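Days Out | 2 min read

Open day at the Merwood mill

We got to Merwood just after the doors opened, and the line for the weaving shed was already out to the parking lot! Tickets were $7.00 (kids free), and the looms are so loud you feel them in your teeth.

I came home wanting to refold every blue thing I own.
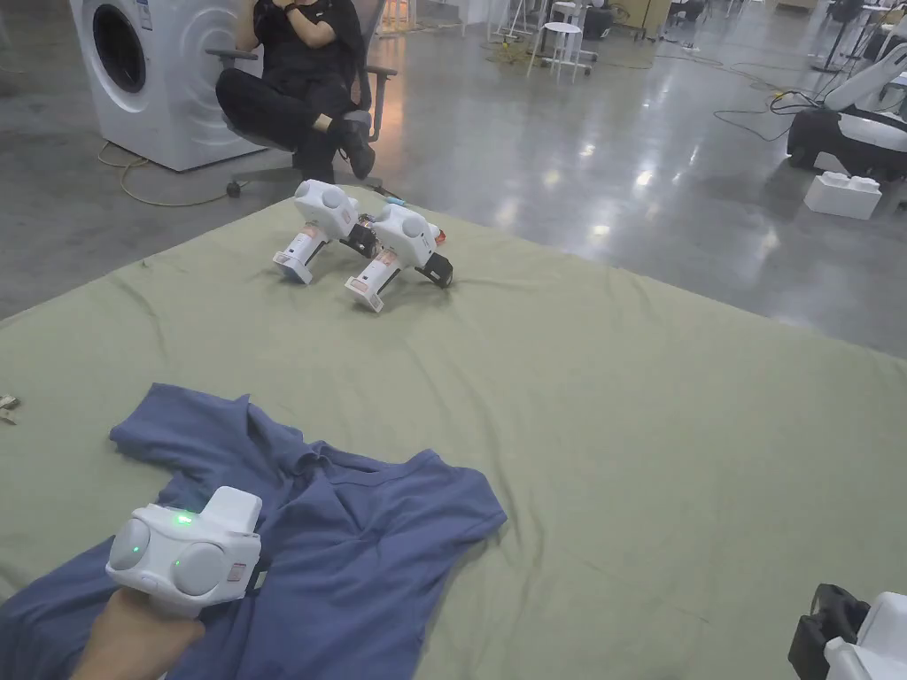
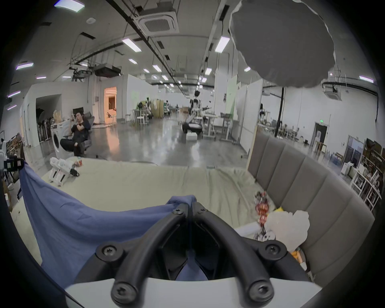
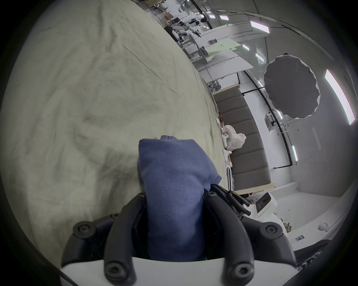
Lunch and the shop

Get the leek soup. The remnant bin is by the register, and I dug in it way too long.

Contact | Back to top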